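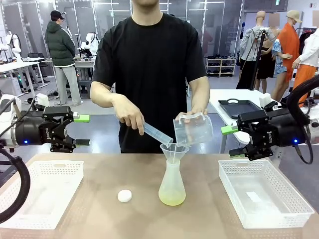

Cylinder in one hand, measuring cup in the other, one funnel for both.

I've been living in Vololar for a month now, and I keep getting asked if it's worth the switch, so let me just write it all down. Short version: I like it a lot, and I also yelled at it a lot.

If you haven't run into it, Vololar takes your synced camera views, cuts the task into steps, and hands you a plan graph you can edit before anything goes near the arms. We threw our pouring task at it, which was maybe a little mean. Almost everything on that table is see-through! Over 77 takes it found the baskets and the white cap every single time, no complaints. The funnel was another story.

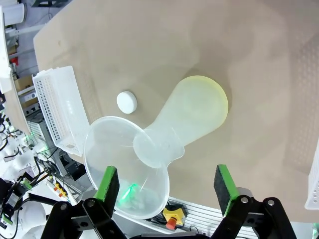
Pirnholm, April

I picked one wrist view for my torture test because the funnel is on its side and its spout lines up with something round and yellow-green. Vololar decided the two were a single object and gave it one mask and one very confident name (it called it a bulb). The grasp planner then proposed a grip smack in the middle of my imaginary bulb. You can split the mask by hand, and the split tool is lovely – two clicks and a drag – but the fix didn't carry over to the fixed camera until I updated to the new build. Since the update I've only had to repeat it a couple of times.

The step editor is the part I'd pay for. Each step gets a start condition and an end condition, you can read them like plain sentences, and when you drag one step past another it tells you which condition you just broke. Our old setup was a 300-line config file that only Rory Forsyth dared to touch, so yeah, I'm a fan. 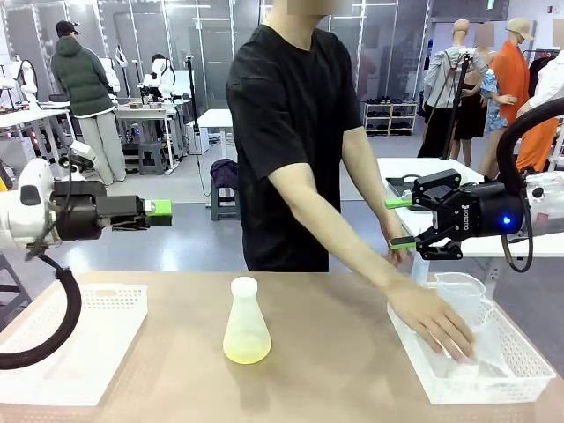

Capped flask in the middle, measuring cup over in the right-hand basket.

Hands are where it gets fussy. When a hand is down in a basket with the cup, the tracker wants to call that either "pick" or "place" right away, and you can't tell it to wait and see. I'd love an "undecided" label. Bullbridge has one, and its timeline is nicer too, but it took 33 minutes to load what Vololar opened in 10, and I'm not a patient person.

My other gripe is the view rotation. Wrist cameras end up sideways all the time, and Vololar remembers your rotation per session but not per project, so I set it again every morning with my coffee. Small thing, drives me nuts. I'd still give it four stars out of five, and I've already moved our drawer task over.
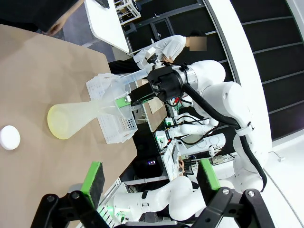
Nesma Benjelloun: Did you try turning off the mask merging in the perception settings? We had the same trouble with clear parts, and with merging off the funnel and the flask stayed separate for us. You do get more scraps to clean up afterward, and the planner slows down a bit. Totally agree on the rotation thing, I've asked for that one twice.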